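Tronent Institute of Applied Automation
Course Handout 4: Teaching Manipulation Tasks by Remote Control
Issued 9 June 2021
Course lead: Marjorie Blackburn

1. Purpose of this unit

Students learn to record demonstrations on a two-arm station. A demonstration is one complete run of a task, performed by a person operating the arms remotely, and stored with the joint positions and all camera views. The recordings are used in Unit 5 to train a control policy. Students who missed the January safety session must complete it before booking station time.

2. Reading

Hilari course reader, chapters 3 and 4. The section on time alignment between cameras and joint data will be assumed knowledge in the laboratory.

3. What counts as a usable demonstration

The operator completes the task in one continuous run. Pauses longer than two seconds are to be marked in the log. A run in which an object is dropped and recovered may be kept, provided it is labeled as a recovery. Runs in which a person reaches into the workspace are discarded.

The Skellitano set, used for comparison in this course, holds 3069 runs across all tasks. Of these, 819 involve a drawer. Each group will record 400 runs of its own, and a further 70 will be supplied by the teaching staff, for a working total of 470.

4. Working with drawers

Drawers are harder to demonstrate than open-table tasks. The front panel can hide the fingers from a fixed camera, and the wrist views become more important – check them before each run. Approach slowly, keep the second arm clear of the drawer's path, and vary the approach angle between runs.
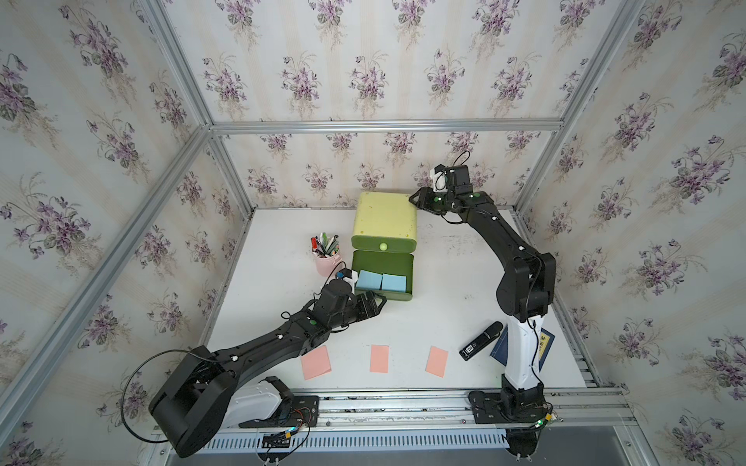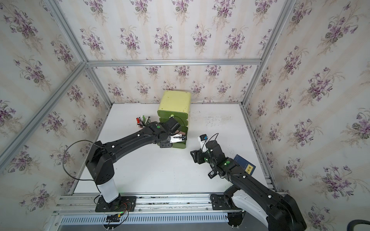 The drawer station, with the left gripper working at the drawer unit in both views.

5. Submission

Submit the log and the recordings through the Štefanec server. Name each file by group, task and run number. Late work is accepted only with written approval from the course lead – requests should be made before the deadline.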